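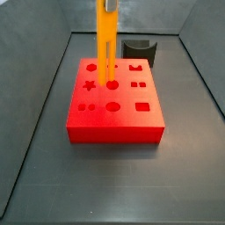 Morven Skinner
Notes on fit and clearance, because the Geldale shelving question came up again. Thread.

1/ A peg and a hole of the same nominal size will not go together. One of them has to give up some material. That gap is the clearance, and it should be on the drawing.

2/ For printed parts I start at 0.3 mm on the diameter and sand if needed. For turned brass, far less.

3/ Square pegs are worse than round ones. A round peg can be at any rotation. A square one has four, and the corners bind first.

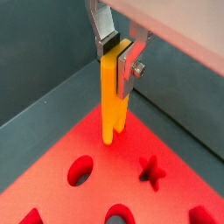 4/ A chamfer on the peg does more for assembly than extra clearance. 1 mm at 45 degrees is plenty on small parts.

5/ Wood moves across the grain. A 900 mm panel fitted tight in September can jam by spring – leave room in the groove and don't glue the long edges.

6/ Measure at both ends. My last Vorkmont rail was 800 mm at one end of the pack and 581 in the offcut bag, so check what you were sent.

7/ Someone asked about Erkton calipers. Fine for this. Zero them first, then wipe the jaws and zero them again.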